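Retail Display and Customer Flow – Handout 11
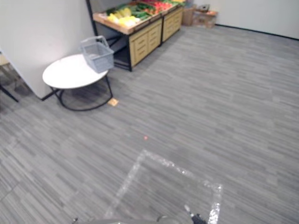 Department of Retail and Hospitality Studies / Module tutor: Stela Bratu

Today we look at the produce stand and the place where the customer takes a basket. Please read these notes before the exercise in room 502.

1. The tilted bin
A tilted bin shows its goods to a person who is still walking. Keep each colour in one group: yellow at one side, green in the middle, red towards the back. Our produce is artificial, so you may move it as often as you wish.

2. The basket
A basket on a low round table is easy to notice, but the table must not stand in the walking line. Leave the handle up – the customer should take it with one hand.

3. The floor
Streaked grey carpet tile does not lead the customer anywhere, so the furniture must do this work. Anything lying on the floor, even a small card, draws the eye down.

Task: draw the corner from above and mark two possible routes to the stand. Write 50 words on each and give them to Kazimiera Górecki in February.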